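From: Dale Fraser
To: demo-collection list
Subject: Re: Thin cloth, lost grasps

Gualtiero Ruggiero wrote:
> We have 1078 demonstrations of the fold task from the Bradonwood
> bench, all with the hand-held gripper. The policy reaches the cloth
> and closes, but 68 of the first 1000 replays on the arm came up with
> nothing between the fingers. Is this the calibration again, or is it
> something in how we are showing the task? The towels never did this.

Gualtiero,

I doubt it is the calibration. If the width estimate had drifted you would see it on the towels as well. I went through the lost grasps in the Pumow viewer and in most of them the fingers close at the right place in the plane but slightly too high. A towel forgives that. A thin print does not.

The demonstrators are partly to blame, me included. By hand you feel the table through the tool and press down a little before closing. The log has pose and finger width but no contact force, so the press shows up only as a very small change in height, and the smoothing filter then removes most of it.

Two views of the fruit print, fingers apart and fingers closed:
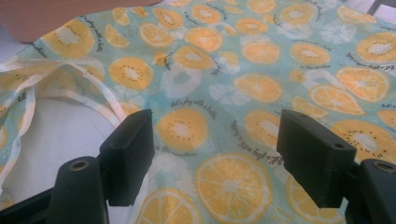
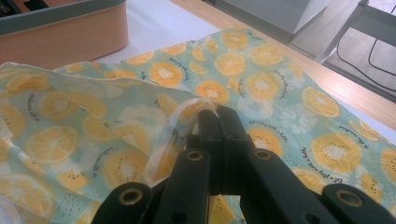
What I would change, in order of effort:

1. Turn the filter off for the vertical axis during closing. Le Goff did this in the Nistemard branch and it merges cleanly.

2. Ask people to hold still for a moment before closing and again after. At present many start the lift while the fingers are still moving, and the segmenter puts both into one step.

3. Re-crumple the cloth between takes. Too many episodes start from nearly the same layout – I could match them by the position of the folds.

I would not go over to remote control for this. We tried it on napkins in March and the operators had no sense of height at all. They closed early, opened, and closed again, and the policy learned the hesitation.

Can you rerun the 68 with the filter change only, before anyone records more? Same start poses, please, otherwise we cannot compare them. The branch needs the older config format – the new one loads without an error and ignores the axis setting.

Dale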